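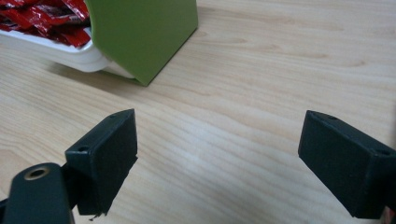

Do we have to feed the photographer and the band at our reception??

Rania Yammine
Posted Sun 25 June

Ok so getting married in November, venue is Andmont, 100 guests. Caterer just sent the final form and theres a line for "vendor meals" and I left it blank. Now my mom says thats rude. Photographer is there 10 hours, band is a four piece plus sound guy. Contract with the photographer says "a hot meal" but the band one says nothing at all. Caterer wants full guest price per head for them which seems nuts, we are already over 200 on favors alone. Do I have to? And where do they even sit. Form is due back Friday, help 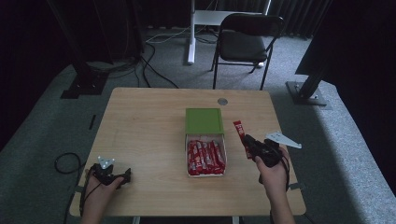 2 replies

Arnout Desmet

Yes feed them. Shot weddings for years, now just do the odd one for friends. If it's in the photographers contract it isn't optional, some will leave the building to find food if there's nothing and then you miss the toasts.

Full price is not normal though. Ask the caterer for a vendor plate, different thing from a guest plate. Usually one main, no starter, no bar. If they say they don't have one push a bit, ours at Gruretti caved after one email.

Timing matters more than the menu. Get the photographer served same time as the head table. A lot of kitchens do vendors last, so you stand up to give your speech and the poor guy has just picked up his fork. Write it on the form, word for word, "photographer served with couple".

Band, check for a rider, it's often a seperate page at the back of the booking email. Nothing there either? Feed them anyway, five people, and they can eat before the first set. Seating: small table in the side room or near the door. Not in the kitchen hallway please. Ask about allergies too, I got shrimp twice.

Jusow

we didnt feed our dj and he was fine with it?? he only did 4 hrs tho. our planner Van Dijk said anything past 5 you feed them. we ordered pizzas for the rest, came to 200 with the tip, venue had to ok it first so ask. also congrats!!

Was this page helpful? We use cookies to remember your settings. Accept | Manage

Contact | Copyright | Back to top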